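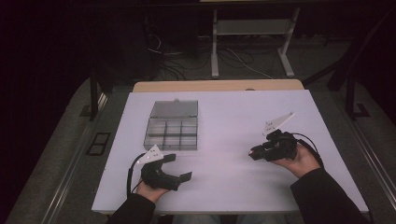
## 4. The open-day session

### 4.1 Setting and procedure

The demonstration formed part of the September open day at the Semard laboratory and was organised by Kalkidan Gebremichael and Adebayo Shehu. Visitors were admitted in small groups through the afternoon, and each group was given a short spoken introduction before approaching the table. In all, 95 visitors attended, of whom 37 agreed to operate the hand-held grippers themselves. The remainder watched and were invited to complete the same written questionnaire.

The table task was kept deliberately plain. An operator seated at a white tabletop held one gripper in each hand and was asked to move small items into or out of a clear plastic compartment box. No instruction was given as to which hand should be used first. Operators were told that they might stop at any point, and that a dropped item should be left where it fell until the attempt was over.

Each attempt was limited to 240 seconds. This limit had been set during preparatory work by Siham Metwally, who found that first-time users began to tire soon afterwards - chiefly in the wrist. The limit was not announced to visitors, as earlier trials under the Rirora programme had shown that a visible clock led people to hurry.

### 4.2 Conduct of the table task

Two members of staff were present throughout. Fletcher Paewai gave the spoken introduction and answered questions, while Vandana Bisht kept the written record of attempts. Staff did not touch the grippers once an attempt had started, except at the operator's request.

Most operators looked first at the box and only then at the tips of the grippers. Several remarked that judging the width of the opening was harder than they had expected, particularly with small round items lying flat on the table. Such items had to be approached at a low angle, with one finger on either side, and the most common error was to push the item away before the fingers had closed.

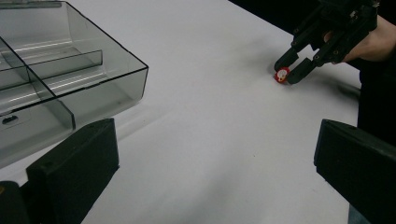
**Figure 2.** Hand-held gripper with its fingertips at a small round red item; the clear tray is at the left.

The view from the gripper was of particular interest to those visitors who did not take part. In the questionnaire, many wrote that it helped them to understand why an operator paused or changed direction. Visitors who had used the grippers commented more often on weight and on the position of the hand. These remarks were passed to the Povarar design group and are taken up again in Section 5, together with the changes proposed to the handle.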